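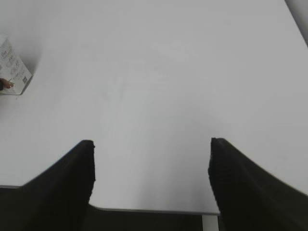 Wrist camera view, fingers open, white table.

Gripper keeps losing the bottle cap. Software or hardware?

Posted in: Student projects

I'm on a high school robotics club team and our project is a pick-and-place arm that handles a bottle and its screw cap. We do everything from the wrist camera, no overhead view. Of the last 63 tries at picking up the cap, over half ended with it rolling off or popping out sideways. The bottle itself is fine most of the time. Our mentor wants a decision by Monday on whether we reprint the fingers or change the code.

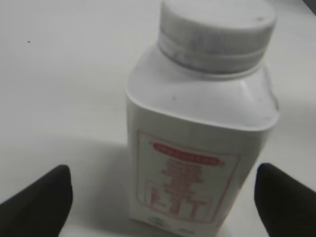 The code closes both fingers at one fixed speed and stops when the motor current goes up. The same number is used for the bottle and the cap. The arm is a Vavik kit and the fingers are the ribbed ones that came with it. Our team name is Gostum if you've seen our other posts.

2 answers

Glenys Holroyd
I coach a middle school team and we had this with jar lids. Change the code first, it costs you one afternoon. Use two current limits, one per object. A bottle can take a firm squeeze. A thin round part held by its rim will shoot out if one finger gets there early, so slow down for the last bit of travel and check that the part is centered between the tips before you close.

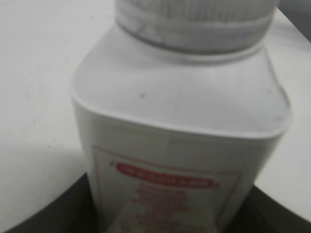 Does the wrist camera need to be recalibrated every time the fingers are swapped?

Only if the new fingers are a different length or the camera mount was loosened. Otherwise check one known point on the table and carry on.

Also, your bottle and table are both white. If you find the cap by brightness you will get bad centers. Put down a sheet of dark paper and run it again before you blame the grip.

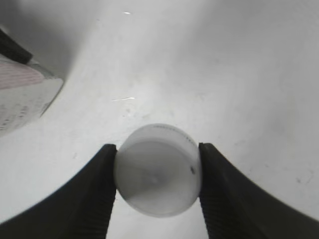

If you pick it up on edge, go for the widest part of the rim. Grab it too high and it turns in the ribs when the arm moves. Log the finger gap at the moment of contact. When that number jumps around, it's your centering and new fingers won't help.

Parsons_664
just put rubber bands on the fingers. worked for us in June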